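The arm at Melitz had a budget of 512 demonstrations, and the operator was on number 67. The procedure was printed on one sheet. Take hold of the leader handle. Wait for the tone. Pick up the cubes in the order given and place them inside the tape. Release the pedal. Any pause longer than 7 seconds voided the take.

She had learned to move slower than she wanted to. The follower copied her wrist with a small delay, and a correction made in a hurry came out as a swerve. The swerves were recorded too. Red went first, toward the right-hand strip, then yellow. For teal she watched only the wrist feed and kept her eyes off the table — the policy would have no other view, and the sheet said the operator should have no other view either. 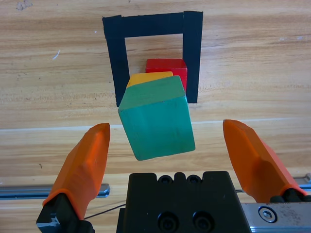
Posum came on the headset from the Zamholm side and said the tilt was fine, leave it in, the last batch had been so clean that the model had no idea what to do with a crooked cube. It needed to see someone get out of trouble.

She asked how much trouble.

As much as came naturally, was the answer.

She rolled her wrist a few degrees and the block rolled with it. In August she had trained a new hire the same way, standing behind him with her hand over his on the handle, and he had picked up her habit of stopping short before each descent. He still had it. She wondered whether the arm would stop there as well, on a table she would never work at.

The seven-second timer was at four. She started down.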